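Progress report to the Modise Fund
Fillovside Spring Arts Season, second reporting period
Prepared by Unnur Eskildsen, Saturday, April 13, 2019

You asked for a short account of how the season is going and what your money has bought so far. I'll try to give you that without the adjectives. The last report, which I didn't write, used the word "vibrant" four times and didn't include a single attendance figure. I have read it twice and still couldn't tell you what happened in January.

What was promised

The application described a run of 12 evenings of live music, spoken word and short theater in the old ferry hall at Fillovside, with open studios upstairs on the same nights. It also promised "a new audience for the waterfront." I said at the time that I didn't know how we would recognize a new audience if it walked in, and I still don't.

What has taken place

We have put on 8 evenings. The other four are booked, with signed agreements from all but one of the acts. The holdout is the brass group from Urkport, who agreed by phone and have since stopped answering messages. I would treat that night as unconfirmed whatever the printed program says.

The spoken word evenings have been the strongest part of the season. People stayed to the end, and several came back with friends. The short theater has been weaker. Two of the plays ran well past their slot and the second one emptied the back rows before the interval. The company put this down to the chairs. The chairs are bad, but the same chairs were there for the poets.

Open studios are harder to judge. Artists upstairs report "a steady flow" of visitors, and when I went up on three separate nights I found mostly other artists. One ceramicist sold well and a printmaker has taken on a commission. The rest have told me they value the exposure, and I have no way of putting that in a column. 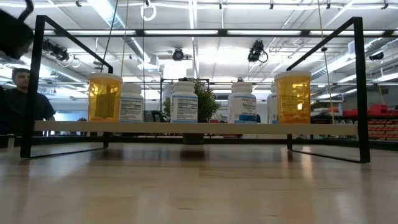

Is the season reaching people who would not otherwise come to the ferry hall?
We can't show that it is, because the question was never asked at the door in a form that can be used.

The comment cards ask whether guests enjoyed themselves and leave a line for an email address. Nearly everybody who fills one in enjoyed themselves, as you'd expect of people willing to fill in a card. I have rewritten it for the remaining nights. It now asks where the person lives, whether they have been to the hall before, and how they heard about the evening.

Ticket sales

Total paid admissions stand at 1000. I know how that looks, and I went back through the booking sheets to be sure it wasn't somebody's rounding. It's correct, but please don't read it as a thousand different people. The same regulars turn up most weeks and each visit counts as an admission. The Lernovel booking system could tell us how many separate buyers there are, except that door sales go in under one shared account. That will stop from the next evening on.

Free tickets are not in that figure. We have given away more than I would like, chiefly to fill seats on theater nights. A half-empty hall is discouraging for performers, but a hall filled with guests of the cast doesn't tell us much about demand.

Money

Artist fees have been paid on time and in full. Sound hire is over budget, mainly the fault of a quote that left out delivery and collection. Publicity is under budget, which I wouldn't call a saving – the posters went up late and the second batch was never ordered. I propose moving the unspent publicity money to sound hire and will need your written approval to do it.

The partnership with the Urkport music school was listed in the application as support in kind. So far this has meant the loan of a piano for one evening, and we paid for the tuning. I suggest we stop counting it until there is something to count.

Remaining risks

The upstairs heating failed twice in March. The landlord says it is fixed. He said that after the first time too.

The closing night is planned as a full evening across both floors, with music downstairs and readings in the studios. I like the idea and doubt the staffing. We have one stage manager, and the stairs take longer to clear than the schedule allows. If we don't have a second person by the end of the month, I'd rather cut the readings and run one floor properly.

As for a second season, there is already talk of one, and a draft poster. I would ask you not to commit anything until the new comment cards are in and the separate buyer numbers have been pulled. My own guess is that there is a decent case for more spoken word and some of the music, and a poor case for the theater on its present terms.

The booking sheets and invoices are available on request.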